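I've been running the Prenholm fan shop out of my spare room for four series now, and the question I get most is "when's the box set coming?" Well, it's in. The complete Prenholm, all 42 episodes, on disc, with English subtitles that somebody has properly checked (mostly me, at midnight, with toast).

If you've only caught it in bits on telly, the short version is this: Anik comes home to run her late father's ferry at Posavbridge, finds out he'd promised it to two different families, and then everybody shouts at everybody for 42 episodes. I love it to pieces.
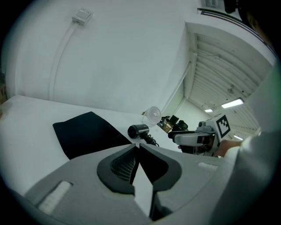
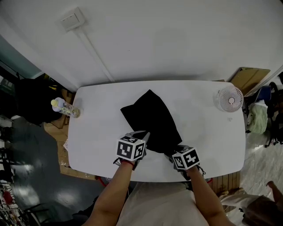

## What you get

- All 42 episodes in the order they were meant to go out, so the wedding comes before the row about the wedding
- A 40-page booklet with the family tree (you'll need it by the time Kubo's second brother appears)
- English and Slovene subtitles, plus English for the hard of hearing
- The long version of the ferry fire, with the scene between Anik and her aunt put back in
- A chat with Sota Imai, who wrote the music, and who is much funnier than his cello pieces would suggest

## Is it any different from the old discs?

Yes, quite a lot! The old set stopped just after Kubo walks into the police station and says he signed the papers himself. That was a rotten place to stop. I had people writing to me for months asking if he was covering for Anik or if he really did it, and I couldn't say a word without spoiling it. This one carries on right to the end, trial and all.

The picture is a bit sharper in the night episodes too — you can see who's on the jetty now, and I'm afraid it does rather give the game away if you're watching closely. The sound on episode one is still a touch quiet. Turn it up and remember to turn it down again before the titles.

## How many are there?

I've got 300 of the standard set and that's the lot until March. There were 400 in the order, but the other 100 have gone to Barry Kettle, who looks after the stall at the fan weekends, so if you'd sooner buy in person then go and find him. He'll want to tell you his theory about the lighthouse letter. Let him, it's a good one.

## Postage and all that

Orders in before noon on Monday go out the same afternoon, and anything later waits for my next trip to the post office. The set comes in a card sleeve inside a padded mailer. If a disc turns up scratched, send me a message with your order number and I'll post you a new one — no need to send the old one back.

Discs are region 2, so do check your player if you're outside Europe.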